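# Unit 6 handout: Can machines do the chores yet?

Read before the April lab. Bring your chore log (the one from Unit 5) and something to write with. Chapter numbers refer to the course reader.

## Where we left off

Last time we went over the dishwasher, the washing machine and the bread maker, and we agreed that all three are robots of a sort – very good ones! They win by shutting the mess inside a box. A dishwasher never has to know what a fork is. It sprays everything, and you do the hard part when you load the racks.

This unit is about the hard part. Loading, sorting, folding, wiping around things, putting stuff back where it lives. I find this the most exciting corner of the whole field, and also the one where it's easiest to fool yourself, so we'll go slowly.

## Three words you'll need

**Reach.** Can the arm get there at all? Most bench arms can cover a tabletop and very little else. A kitchen has low cupboards, high shelves and a gap behind the stove.

**Grasp.** Can it take hold of the thing and keep hold? Two flat fingers do fine on a block. Try them on a wet plate, a grape, or a coin lying flat.

**Recovery.** What happens after a slip? You drop a sock, you pick up the sock. Many machines carry on folding a sock they no longer have. When you read a success rate, look for whether a retry was allowed.

## Case A: towels at Pomton

The Pomton laundry trial is in the reader, chapter 4. The machine was given 542 hand towels, one at a time, and folded 449 of them to the standard the laundry asks of its own staff. That's a bit under 83 percent, and for a limp, floppy thing that never lands the same way twice I think it's wonderful.

Now look at it from the shift lead's side. Every towel that fails has to be spotted, pulled out and folded by hand, so somebody stays at the end of the table anyway. Work out for yourself what rate would let that person walk away. (Students usually start at 95 and go up once they've done the sums.)

Note also what was left out: fitted sheets. Please don't laugh until you've tried to write down the steps.

## Case B: the Flotow kitchen

Flotow set up a full kitchen and asked for one job, clearing the table after breakfast. Cups and bowls went well. Cutlery was slow. The trouble came with judgment calls. Is half a glass of juice finished? Is the newspaper trash? A guest in your house would ask, and a machine that asks 30 times a morning is worse than doing it yourself.

## Case C: tidying the bench

Shop-floor people will tell you that the chore they'd hand over first is putting tools away. It's dull, it comes around at the end of every shift, and it gets skipped. It also makes a lovely test problem, small enough to fit on a table.
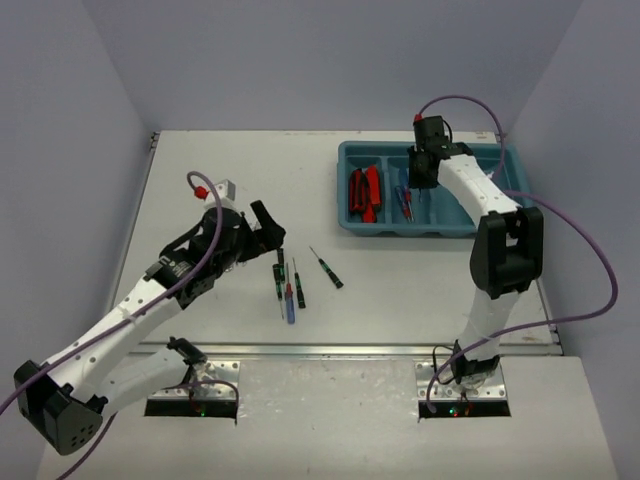 Think about what a screwdriver asks of a gripper. The handle is fat and easy, the shaft is thin and rolls. Grab it too near one end and it swings. Then it has to go down into a slot that may be only a little wider than the handle, next to other tools, pointing the right way. People do the turning in midair with their fingertips and never notice. Two plain fingers can't, so the machine has to pick well in the first place, put the tool down and take it again, or pass it to a second arm.

Cabral's notes (chapter 5) are very good on this. Read the part on sorting by type versus sorting by color, and ask which one a person at a real bench would want.

## So, yet?

My own view, and you're welcome to argue: one chore, one place, known objects – yes, often, if you're patient. A whole evening's worth of chores in a house the machine has never seen – no. Plumard argues in chapter 6 that the gap is mostly recovery. I lean toward judgment. Come ready to pick a side.

## For the lab

1. Choose one chore from your log that takes you under 2 minutes.
2. Write every step, including the ones your hands do without you.
3. Mark each step R, G or V for reach, grasp or recovery, or J if it needs a judgment call.
4. Swap with a neighbor and do their chore exactly as written. Keep a note of where you get stuck.

Fitted sheets are allowed, for the brave.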